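Sorting the floor before the shelves: notes from the Haverford clear-out

The spring clear-out at the Haverford house has reached the downstairs room, and several members have asked how we are going about it. The short answer is that everything goes on the floor first. The longer answer follows, along with the dates for the Lultau swap table and a word on what we can and can't take.

Why the floor

In earlier years we worked shelf by shelf. A shelf would be emptied, wiped, looked over and filled again, and by teatime most of what had come off it was back on it. The same jigsaw with missing sky went back in the same cupboard three years running.

This year we are using one large rug as the sorting area. Anything loose in the room goes onto it, in a heap, with no attempt to be neat. Once it is all in one place it is much easier to see that there are four half-used drawing pads and no complete pack of cards. A rug is also kinder than a bare floor to corners and spines, and to knees.

The room has to be out of use while this goes on. We allow a full morning, starting at nine, and do not begin a heap we can't finish the same day. A pile left overnight gets walked through and picked at, and has to be started again.

The order of work

Begin with whatever is flat. Books, boxed games, folders and folded cloth can be stacked straight away, and they take up most of the space. Put the largest at the bottom. Leave any stack that reaches knee height and start another next to it.

Next come the small loose things. These take far longer than anyone expects, so it helps to have two trays ready, one for parts that belong to something and one for parts that might. At the end of the morning, go through the second tray once. Whatever still has no home after that goes in the bin.

Paper comes last. It is slow work, as people stop to read it. We put all paper in a single carrier bag and take it to a different room, where it can be gone through sitting down.

Desk tops and dresser tops should be left alone until the rug is clear. It is tempting to sweep them onto the pile, but they tend to hold things in daily use, such as keys, chargers and letters that need an answer, and these are easily lost in a heap.

What goes where

We use four destinations and have stopped adding to them. Things that stay in the room go along the wall. Things for the Lultau swap table go in the green crates. Books for the Grorkitham reading room go in boxes, spines up, no more than 36 to a box, or nobody can lift it. Everything else is for recycling or the tip.

Last year the Grorkitham shelves took in 1,301 books from members, and the reading room would like fewer this time and in better condition. Please keep back anything with loose pages, a strong smell of damp or someone's homework in it. Children's picture books are always wanted. Encyclopaedias are not.

Games should be checked before they go in a crate. If a piece is missing, write what it is on a slip and tape it to the lid. People will happily take a game with a missing counter if they know about it.

The downstairs room so far

The maroon rug is down, and the heap on it has books or boxes in it, or something of the kind, with more spread out to the left towards the window. The cluttered top under the window is being left for now, as above. 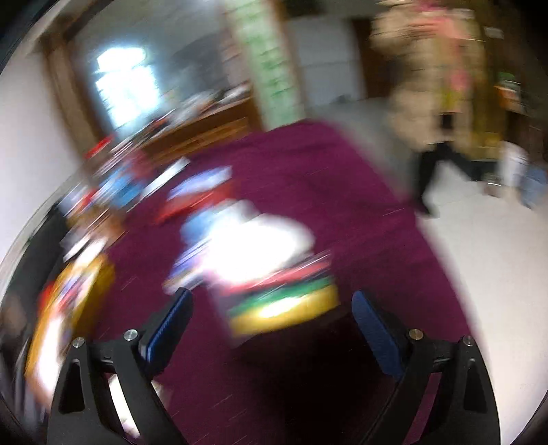
Swap table at Lultau

The table will be open on Monday from 2 until 6 in the back hall. Crates can be dropped off from midday. Please take away anything of yours that hasn't gone by closing, as the hall is needed again in the evening and there is nowhere to store it.

There is no charge and no limit on what you can take home, though we do ask that you leave the crates behind. We lost nearly half of them in February.

Things we can't take

Electrical items, car seats, cycle helmets, pillows and opened tins of paint. Hurnora accepts small electrical goods at its side entrance if they come with their leads, and will also take batteries in a clear bag. Paint needs to go to the tip with the lid taped down.

Next on the list

The upstairs landing cupboard comes next, followed by the shed if the weather stays dry. If you have a spare rug or a large dust sheet we could borrow for the landing, please leave a note in the box by the front door with your telephone number on it.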